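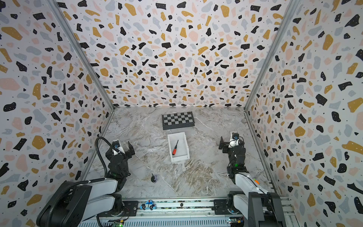
Trolach 표면무늬 용어 말뭉치 (README)

Trolach는 건축 마감재의 무늬를 한국어로 적은 짧은 글을 모으고, 그 안의 색채어와 형태어에 표지를 단 텍스트 말뭉치이다. 대상은 테라조, 대리석 무늬, 목재 무늬, 직물 무늬의 네 갈래이며 이미지 파일은 배포하지 않는다. 테라조 갈래에서 판정이 가장 많이 갈리는 것은 바탕과 조각의 구분이다. 위 사진의 벽처럼 미색 바탕에 검은 조각, 겨자색 얼룩, 연분홍 조각, 회청색 형태가 섞이고 그 사이를 작은 검은 점이 메우는 경우, 바탕색은 '미색' 하나로 적고 나머지는 모두 조각색으로 처리한다. 검은 조각 안에 찍힌 흰 점은 조각색이 아니라 '내부 점'으로 따로 표지한다. 바닥의 회색과 흰색 대리석풍 무늬는 같은 공간에 있더라도 별도 항목이 된다.

1. 구성

말뭉치는 세 묶음으로 나뉜다.

Kedon: 제품 안내문 문체. 명사구 중심이며 문장 종결이 없는 항목이 많다.
Sikero: 시공 기록 문체. 약어와 현장 용어가 원문 그대로 남아 있다.
Pastor: 일반인이 표본을 보고 자유롭게 적은 글. 맞춤법을 교정하지 않았다.

기록자는 모두 37명이고, Pastor 묶음에는 그중 21명이 참여하였다. 한 기록자가 두 묶음 이상에 글을 낸 경우에도 기록자 번호는 하나만 부여하였다. 표본 번호는 세 묶음이 공유하므로 같은 표본에 대한 서로 다른 문체의 글을 짝지어 뽑을 수 있다. 표본은 198종이다. 단, Sikero 묶음은 직물 무늬를 포함하지 않는다.

2. 파일 형식

각 묶음은 UTF-8 인코딩의 탭 구분 텍스트 파일 하나로 되어 있다. 줄바꿈은 LF이며 첫 줄은 열 이름이다.

item_id: 항목 번호. 묶음 안에서만 고유하다.
sample_id: 표본 번호. 묶음 사이에 공통이다.
writer_id: 기록자 번호.
text: 본문. 탭 문자는 공백으로 치환하였다.
ground: 바탕색 표지. 값은 하나만 허용한다.
chips: 조각색 표지. 세미콜론으로 구분하며 순서는 본문 출현순이다.
shape: 형태어 표지. 없으면 빈칸으로 둔다.
inner: 내부 점의 색. 테라조 갈래에서만 쓴다.
note: 판정자 메모.

여러 묶음을 합칠 때는 묶음 이름과 item_id를 이어 붙여 새 키를 만들어야 한다. item_id만으로 합치면 항목이 덮어써진다.

3. 표지 원칙

색채어는 본문에 나온 형태를 보존하고 표준형을 표지 열에 적는다. 본문의 '베이지끼 도는 흰색'과 '크림색'은 둘 다 '미색'으로 모은다. '겨자색'은 '황색' 아래에 두되 합치지 않는다. '회청색'과 '청회색'은 초판에서 구분하였으나 판정자 간 일치도가 낮아 현재 판에서는 '회청색'으로 통일하였다. 초판의 값은 note 열에 남아 있다.

표준형 색채어는 20개이다. 목록에 없는 색이 나오면 가장 가까운 상위어를 적고 note 열에 원래 표현을 옮긴다. 금속성 광택을 가리키는 말(은빛, 구릿빛)은 색으로 보지 않으며 표지하지 않는다.

형태어는 '조각', '점', '얼룩', '줄', '결'의 다섯 가지이다. 크기 표현은 표지 대상이 아니다. 같은 무늬라도 표본과의 거리나 보는 각도에 따라 크기 판단이 달라지기 때문이며, 특히 비스듬한 면에서는 무늬가 늘어나 보여 기록자마다 '큰 조각'과 '긴 조각'이 뒤섞인다. '불규칙한', '둥근'과 같은 윤곽 수식어는 본문에만 남긴다.

4. 판정 절차

항목마다 두 사람이 독립적으로 표지를 달고, 값이 다르면 Corina Moldovan이 최종 값을 정하였다. 최종 값이 두 판정 중 어느 쪽과도 다를 때는 note 열에 R로 시작하는 메모가 붙는다. 판정자는 본문만 보고 표지를 달았으며 실물 표본은 참조하지 않았다. 따라서 표지는 표본의 실제 색이 아니라 글에 적힌 색을 나타낸다.

5. 알려진 문제

Kedon 묶음의 일부 항목은 상투 문구가 반복되어 본문이 거의 같다. 중복 제거는 하지 않았다. 학습용과 평가용으로 나눌 때는 sample_id 기준으로 나누는 것이 안전하다.

Sikero 묶음에서 '도끼다시'와 '인조석 물갈기'는 테라조와 같은 갈래로 처리하였다. 공법상의 차이는 반영되지 않는다.

Pastor 묶음에는 색 대신 음식 이름을 쓴 글이 있다(예: '흑임자 뿌린 것 같은'). 이런 표현은 ground와 chips를 모두 비우고 note 열에 '비유'라고 적었다. 빈칸을 결측으로 일괄 삭제하면 이 항목들이 함께 빠진다.

6. 변경 내역

4월 판: inner 열을 추가하였다. '회청색'과 '청회색'을 통합하였다. Sikero 묶음의 전각 괄호를 반각으로 바꾸었다.
초판: Kedon, Sikero, Pastor 세 묶음을 공개하였다.

7. 이용과 문의

연구 및 교육 목적의 이용과 재배포를 허용한다. 표지를 수정하여 재배포할 때는 note 열을 지우지 말고 변경한 열 이름을 README에 적어야 한다. 오류 신고에는 묶음 이름, item_id, 열 이름, 제안 값을 함께 적는다. 본문 자체의 오탈자는 신고 대상이 아니다.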